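Buy the Dull Gripper

Print This Article
E-mail This Article

Most gripper comparisons I read are won on paper. Somebody lines up stroke, force, weight and price, puts a check mark in the best box of each row, and adds up the marks. I have bought hardware that way twice and regretted it both times. My view now is that a gripper should be judged by how it handles cheap, awkward packaging, and that very little else on the data sheet matters until it has passed.

Our shop in Claltville spent March choosing between two designs, the Arero and the Greco. The Arero closes harder and faster. The Greco is slower and has a plain two-finger jaw that looks ten years old. On wooden blocks and plastic cups they were level, and if we had stopped there I would have signed for the Arero.

Food packets changed my mind. A block has the same shape every time you reach for it. A sachet lying flat gives the fingers almost no edge to get under, and a pouch of sauce moves its weight when you squeeze it. We used hand-held versions of the jaws, one in each hand, so that a person did the reaching and only the fingers were on trial.
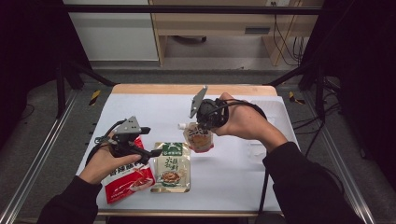 What the hand-held rounds showed

We logged 3,741 picks. The Arero failed 587 of them and the Greco failed 76 fewer. That is a modest gap, and a salesman could talk it away. The kind of failure was harder to talk away. When the Greco missed, it mostly closed on nothing and the packet stayed where it was. When the Arero missed, it often flicked the packet somewhere else - once clean off the table - and the next try had to start from a worse position.

A miss that leaves things alone costs you 2 seconds. A miss that moves things can cost you the whole run, and no data sheet I have seen has a row for that.

The case against me

People tell me a better controller would fix this. We run Skamotik on the arms, and it does let you slow the last part of the close. We tried it. The Arero got gentler and lost the speed we would have been paying for.

The other complaint is that hand-held testing flatters every gripper, as a person corrects the angle without thinking. I agree, and I would not quote our numbers as what an arm will do. But both designs got the same help, and one still threw packets around.

We ordered the Greco. The arm trials start once the mounting plates arrive, and I will print those numbers too, including the bad ones.

Print This Article
E-mail This Article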